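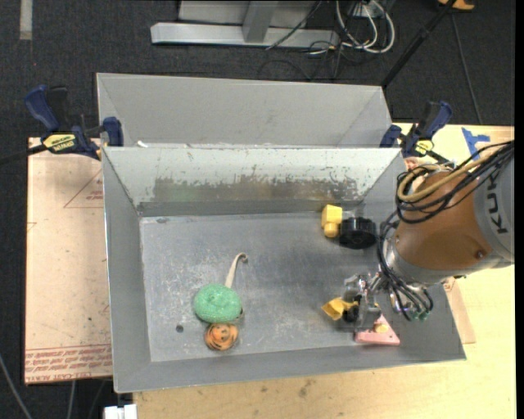

3. Setup and Upkeep of the Picking Cell

3.1 Bins and table

The cell has two grey sheet-metal bins side by side on a wooden tabletop. A bar clamp at each end of the seam holds them together. In the first weeks we ran without clamps, and the bins crept apart each time the gripper touched a wall. After 24 runs the offset was over 6 mm and the taught positions no longer matched. We now check both clamps before power-up.

The back wall of the front bin has a long worn patch with flaking edges. We wipe the floor of the bin before each session so that loose flecks do not get into the finger joints.

3.2 Cables and hose

The cables and the hose run along the outside of the arm and loop over the top near the wrist. They need enough slack for the wrist to turn, but too much slack lets them rub on the bin wall. The Nirgate checklist we followed asks for a look at the fittings every 4 hours of running time.

3.3 Repair in November

The gripper stopped closing fully at cycle 1,042. We moved the arm clear of the bins, locked it out, and took off the finger. One screw had backed out. We replaced it, added thread locker, and taught the pick height again. The spare screws are in the Kamell drawer.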